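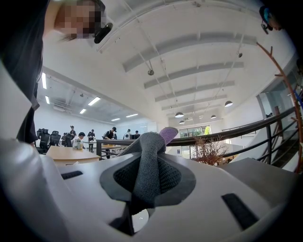

*Leaning in, August*

**Subject:** Re: [band-library] Numbering the march cards, and the Malý box

Hi all,

Milagros Lagos wrote:

> I have finished going through the march drawers at Ostell. There are 331 sets in total. The old card index goes up to 797, but a lot of those numbers have no music behind them and a few numbers have been used twice. Before I type any of this into Trasteo I need to know what we want to do about the numbering. Do we keep the old numbers or start again from 1?
>
> Second question. The Malý box turned up behind the percussion shelf. Most of it is hand-copied and there is no score for a good part of it. Does it belong in the main run or should it stay separate?
>
> Third, the folders. The Pidness ones we bought for the concert pieces are too tall for the march drawers. Can I cut them down or do we want to order the small size?

I'll take these in order and then add two things of my own.

**Old numbers**

Please keep them. I know it looks untidy to have a run that goes up to 797 with only 331 sets in it, but the old numbers are stamped on every part, on the folders, and in the margins of concert programs going back to when the band still rehearsed in the school. If a third cornet part falls out of somebody's stand book, the stamp is the only thing that gets it home. Renumbering means restamping every part, and we would still have to keep a list of what used to be what.

At my last band we did renumber. It was done over one summer by two people who had different ideas about where "The" goes in a title, and for years afterward you had to look under both. We ended up writing the old number in pencil on the front of each folder so that people could find things.

For the empty numbers, I would enter them in Trasteo with the title from the card and the status set to Missing. Don't delete them. Some of those sets were lent out and may come back, and when one does we want a place to put it. If the card has no title either, leave the number out and don't reuse it.

For the numbers used twice, the set with the older stamp keeps the number. Give the other one the same number with an A after it. So if there are two sets at 231, one is 231 and the other is 231A. Write the A in pencil on each part next to the stamp. Trasteo will accept letters in the number field as long as you put them at the end. If you put them at the front it sorts them all to the bottom of the list, and you have to scroll past everything to find them.

New purchases start at 798. I would like to stop filling gaps with new music, which I think is how most of the doubles came about.

**The Malý box**

I would keep this separate for now, with its own prefix on the shelf label and a plain number in the catalog notes. The reasons are mostly practical. The paper is an odd size, larger than march size and smaller than concert size, and it won't stand up in either kind of drawer. Some of the parts are in keys nobody in the band plays in any more. There are E-flat horn parts and D-flat piccolo parts all the way through, and as far as I can tell no F horn parts at all.

Before anyone plays from it, somebody has to work out what is there. I would suggest a sheet of paper in each bundle with the following:

- title as written on the solo cornet part
- list of the parts present, with the key
- which parts are torn, or missing a page
- anything written on the back

The last one matters more than it sounds. The copyists often used the backs for rehearsal notes, and in one bundle I looked at, the back of the euphonium part had the running order for a whole concert. It would be good to have those written down even if the music never gets played again.

If there is no score, the solo cornet part is the best stand-in. Please make a copy of it and put the copy on top, and keep the original in with the rest.

No tape on any of it, please. If a page is in two halves, put both halves in a clear sleeve. The tape on the older waltzes has gone brown and taken the ink with it.

**Folders**

Don't cut the Pidness folders. The bottom fold is glued, and when you trim the top you lose the label strip and the flap no longer tucks in. I tried it on one and the parts slid out of the side the first time I picked it up.

The small size comes in packs of 10. I would order enough for the marches that get played and leave the rest in their old envelopes until we see how far the money goes. The old envelopes aren't doing any harm. Where an envelope has split along the bottom, put the whole thing inside a new folder, envelope included, so that the handwriting on the front is kept with the set.

For labels, use the number first, then the title, then the composer, then the arranger if there is one. Large numerals at the left-hand edge. The light in the Ostell room is poor at that end, and the drawers only open most of the way before they hit the radiator, so you are reading the back ones at an angle.

**Missing parts**

This is the first of my own items. When you go through a set, please check it against the list of players we have now and also against the printed instrumentation on the score or the conductor's part. These are two different lists. A set can be complete as printed and still be short for us, as we have more clarinets than most of these were printed for. In Trasteo there is a field called Present and a field called Needed. Put the printed count in Needed and what you find in Present. If we are short for our own players, put that in the notes.

If you find photocopies in place of originals, mark them. Some were made when an original got lost, and those are fine to keep with the set until we can buy a replacement part. Others are extras somebody ran off before a parade. Put those at the back of the folder and we'll decide later.

Parts from a different set that have wandered in should go in the tray by the door. Please don't try to return them as you go. I did that for a whole evening in the overtures and lost track of which drawers I had checked.

**Lending**

The second item. We get asked for music by other bands a few times a year, and in the past it has gone out with no record. I would like a simple rule. A set goes out as a whole, never single parts. The number and the borrower's name go in the book before it leaves the room. When it comes back, it gets counted before it goes in the drawer.

I don't want to put a time limit on it unless others do. A band that has borrowed a set for Christmas is going to bring it back after Christmas whatever we write in the book. But I would like the name of one person for each loan, with a phone number, and not just the name of the band. At least four of the sets on the Missing list have a card that says "lent to town band" and no town.

The Malý box shouldn't be lent at all until it has been listed.

**What I can do**

I can type. If Milagros sends me the march list as it stands, I'll enter the first half of the alphabet and leave the notes field blank for whoever has the music in front of them. I can also bring the long-arm stapler and the number stamp, which has a new pad.

I can't lift the concert drawers, so somebody else will have to do those.

If anyone objects to keeping the old numbers, please reply to the list before the labels get printed.

Also, the key to the Ostell room sticks. Pull the door toward you and turn it at the same time.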